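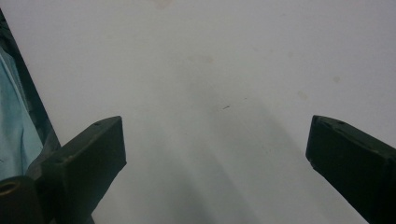
Ceso hand-held gripper, jaws open over a pale work surface.

Ceso replacement finger pair, dark green
Part of the Ceso hand-held range. Supplied by Wegener, London.

Availability: in stock
Sold as: one pair, left and right, with fixings
Fits: Ceso hand-held gripper, all versions
Does not fit: Ceso bench gripper, Plallov adapter plate (see below)

SAFETY NOTICE: please read before ordering or fitting

Finger pairs sold up to and including April can work loose at the base. We have had 5 reports of this from customers. In 3 of them a finger came away from the gripper while it was closed on an object, and the object was dropped. One user had a bruised foot. No other injuries have been reported to us.

The fault is in the retaining screw at the base of each finger. The screws in the affected packs are too short for the insert they go into. They feel tight when first fitted, but only the first few turns of thread are holding. Repeated opening and closing then backs them out. The fingers themselves are sound and do not need to be replaced for this reason alone.

All pairs now in stock have the longer screw.

How to tell if your pair is affected

Look at the label on the bag. Packs with batch number 277 or lower have the short screw. Packs with a higher number have the correct one. If you no longer have the bag, take out one screw and lay it next to the drawing on the fitting sheet, which is printed at full size. A short screw will stop well before the end of the drawing.

Do not judge by how firmly the finger sits. Two of the returned grippers showed no play at all on the side that had not yet failed.

What to do if you have an affected pair

Stop using the gripper to lift anything over a hard floor, over glass or above your feet.
Open the jaws fully and take your hand off the trigger.
Remove both retaining screws and throw them away.
Check the threaded insert. If it turns when the screw turns, the gripper body needs to come back to us.
Fit the longer screws by hand, then tighten with the key supplied.
Open and close the jaws 200 times with nothing between them, and check the screws again.

Replacement screws are free and are sent by post. You do not need a receipt. Write to the spares desk with the batch number, if you have it, and the address to send them to. Please do not use screws from a general hardware assortment, even if the thread seems to match. Do not use thread glue. It can attack the plastic around the insert.

About the fingers

Moulded plastic, block-shaped, with flat squared tips. There is a small round hole near the tip of each finger. It is for the Ceso pad clips and can be left empty. The two fingers are handed and cannot be swapped over. Each is marked L or R on the face that sits against the gripper body.

Light scuffs on the edges and front faces are normal in use and do not affect grip. Replace the pair if you find a crack, a chipped tip, or whitening of the plastic near the base. Always replace both fingers together.

Using the gripper for recorded work

Some customers use the hand-held gripper to record tasks that are later repeated by a robot arm. If a finger was loose during recording, the jaw opening that was logged may not match the true opening. On one returned unit the difference was almost the thickness of a pad. We suggest checking earlier recordings made with an affected pair, and running the zero routine again after fitting the new screws.

Plallov adapter plate

The plate uses its own screws and is not covered by this notice. The fingers on this page must not be fitted to it, as the plate covers the insert and the screw cannot be seated properly.

In the pack

1 left finger
1 right finger
2 retaining screws, long type
1 key
Fitting sheet

Returns

Unused pairs can be returned in the original bag. Affected gripper bodies with a turning insert are repaired free of charge, and we pay the postage both ways. Remove pads and clips before sending.

Related items: Ceso pad clips, Ceso gripper body, Ceso trigger spring, carry case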